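Rarnstead toy library moves to the Ruston Street hall

March 7, 2023

The Rarnstead toy library has a new address. From this week, lending takes place in the side room of the Ruston Street hall, one block down from the old rooms over the bakery. The phone number is the same, and cards issued at the old address are still good.

The move had been talked about since November, when the bakery gave notice that it needed the upper floor for storage. Noémie Joly, who has run the lending desk for the past 4 years, looked at a room in Lomden first. The rent there was lower, but the bus stops running early and many of our families don't drive. The Ruston Street hall is on the ground floor, so strollers can come straight in from the sidewalk.

Loans work the way they did before. Each family may have two items out at a time and keep them for up to 20 days. If no one else has asked for an item, it can be renewed once by phone. Puzzles and board games should come back with all their pieces. If something is lost, please tell the desk when you return the set. We don't charge for a missing piece, but we do need to mark it on the label so the next family knows.

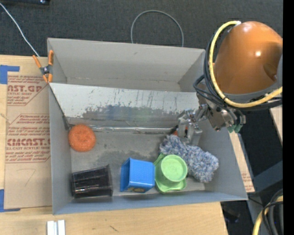 Broken toys are a separate matter. Gilles Guillot has taken over repairs and will be at the hall on the first Saturday of the month. He can reglue wheels, replace battery contacts and restring pull toys. He can't fix anything with a cracked circuit board, and he would like people to stop trying superglue at home before bringing things in. Leave repairs at the desk with your name and a short note saying what is wrong.

The catalog is being redone at the same time. So far 53 puzzles have been checked and relabeled, and the board games are next. Until that is finished, the printed list at the desk may show items that are out of use. Ask if you can't find something on the shelf.

Donations of used toys are on hold until the end of the month while the shelving goes up. After that we will be looking mainly for wooden train track, large floor puzzles and dress-up clothes in good condition. Please don't leave bags outside the hall door. The room is shared with other groups, and items left there last week were rained on and had to be thrown out.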